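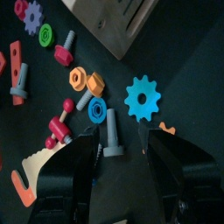 In der Liste hieß es gestern Abend, die klemmenden Steckverbindungen seien allein eine Frage der Bohrung, man solle den Durchmesser etwas größer wählen und das Thema schließen:

> Wir haben im Sommer zwei Sätze nachgebohrt, seitdem geht alles leicht. Die Luftfeuchte halte ich für überbewertet. Rundstäbe aus dem Handel streuen von sich aus stärker, als das Holz arbeitet. Wenn jemand Messwerte hat, die etwas anderes zeigen, bitte her damit, sonst würde ich den Punkt aus dem Merkblatt streichen.

Zum Streichen würde ich nicht raten. Messwerte aus Vedville liegen inzwischen vor, wenn auch nur für eine Heizperiode und den anschließenden Sommer.

**Ausgangslage.** Lagerraum im Erdgeschoss, Außenwand nach Norden, keine Lüftungsanlage. Ein Flestov-Logger lag zwischen den Regalen in halber Höhe und hat durchgehend aufgezeichnet. Im Hochsommer stand die relative Luftfeuchte über lange Strecken bei 60 % und darüber, nach Beginn der Heizperiode im Oktober fiel sie innerhalb weniger Wochen deutlich ab. Die Temperatur schwankte dabei kaum und spielt für das Weitere keine Rolle.

**Material.** Buche, Rundstab mit Nenndurchmesser 18 mm, dazu Gegenstücke mit Sacklöchern aus derselben Lieferung von Adebisi. Die Stäbe wurden vor Beginn im Lagerraum akklimatisiert, danach an drei Stellen je zweimal gemessen, radial und tangential. Wer nur in einer Richtung misst, bekommt bei Rundstäben fast zwangsläufig unbrauchbare Werte. Das Holz schwindet tangential etwa doppelt so stark wie radial, der Querschnitt ist nach dem Trocknen also leicht oval. Meines Erachtens erklärt das einen guten Teil der »Streuung von sich aus«, von der oben die Rede ist.
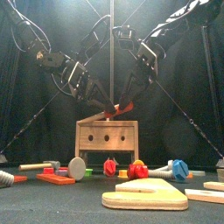 *Rundstab mit rotorangem Endstück, am Holzkasten*

**Befund.** Im feuchten Zustand klemmten die Stäbe in genau einer Drehlage, in der um ein Viertel verdrehten Lage ließen sie sich mit der Hand lösen. Eine Bohrung, die nur zu eng ist, verhält sich anders, sie klemmt rundum. Nach dem Trocknen saßen dieselben Stäbe in denselben Löchern locker, einzelne fielen beim Umdrehen heraus. Nachbohren im Sommer verlagert das Problem daher in den Winter. Die beiden nachgebohrten Sätze würde ich mir im Januar noch einmal ansehen, bevor daraus eine Empfehlung wird.

**Verschleiß.** Eine Teilmenge wurde auf 500 Steckzyklen gebracht, von Hand, verteilt über mehrere Termine. Die Abnutzung sitzt fast ausschließlich an der Lochkante und auf dem ersten Stück des Stabs. Eine kleine Fase am Stab, mit feinem Papier gebrochen, hat mehr gebracht als jede Änderung am Nennmaß. Ab etwa der Hälfte der Zyklen war kein weiterer Abtrag messbar – jedenfalls nicht mit dem Messschieber, eine Bügelmessschraube stand nicht zur Verfügung.

**Oberfläche.** Geölt wurde mit Plelell, zwei dünne Aufträge, Überstand nach kurzer Wartezeit abgenommen. Öl verzögert die Feuchteaufnahme, es verhindert sie nicht. Bei kurzen Wetterwechseln ist der Unterschied zu rohem Holz messbar, über eine ganze Jahreszeit gleichen sich die Werte an. Die Löcher bitte roh lassen. Öl am Lochgrund trocknet schlecht durch und macht die Verbindung schmierig. Hirnholzflächen am Stabende dagegen satt tränken, dort geht die meiste Feuchte hinein.

**Endstücke aus Kunststoff.** Die Kombination aus Holzstab und Kunststoffhülse ist gesondert zu betrachten. Die Hülse folgt der Luftfeuchte praktisch nicht, der Stab schon, und die gesamte Maßänderung geht in die Fuge. Geschlitzte Hülsen vertragen das, geschlossene neigen zum Aufreißen. Zahlen dazu habe ich keine.

Vorschlag für das Merkblatt, Abschnitt Passungen:

- Stäbe und Gegenstücke vor der Bearbeitung im späteren Lagerraum auslegen, mindestens 100 Stunden, mit Abstandsleisten.
- Durchmesser immer in zwei um ein Viertel versetzten Richtungen messen und beide Werte notieren.
- Luftfeuchte zum Zeitpunkt der Messung mit angeben, sonst ist der Wert nicht vergleichbar.
- Nachbohren nur, wenn der Stab in jeder Drehlage klemmt.

Offen ist aus meiner Sicht die Frage nach Birke. In Vedville war nur Buche im Bestand, und die Schwindmaße aus der Tabelle möchte ich ungern ohne eigene Messung übernehmen. Falls bei jemandem noch Birkenstäbe aus der alten Lieferung liegen, bitte vor dem Ölen messen. Die Loggerdaten gebe ich auf Anfrage als CSV heraus, für den Listenverteiler ist die Datei zu groß.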